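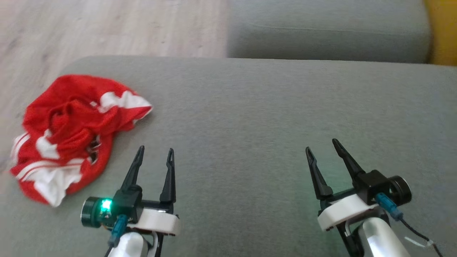
A red and white garment on a gray sofa.

Pruvelow shares closed 2% higher in Meredith trading after the home textiles group left its full-year outlook unchanged and reported a small gain in second-quarter sales. Net sales came in at $279 million, against $222 million for the first quarter. Most of the increase came from upholstery fabric, with bedding flat and curtain material slightly lower.

Operating margin was held back by freight and by start-up costs at the Sulcombe weaving plant – both items are expected to ease before year-end. Chief Financial Officer Menaka Kumarasinghe told analysts that inventory was back at its normal level and that no further write-downs were planned.

The company also renewed its $200 million credit line on unchanged terms. The line was undrawn at the end of the quarter. The quarterly dividend stays where it was set in May.

Rival Prurnholm, which sells into many of the same retail chains, has not yet given a date for its own results. Its shares were little changed.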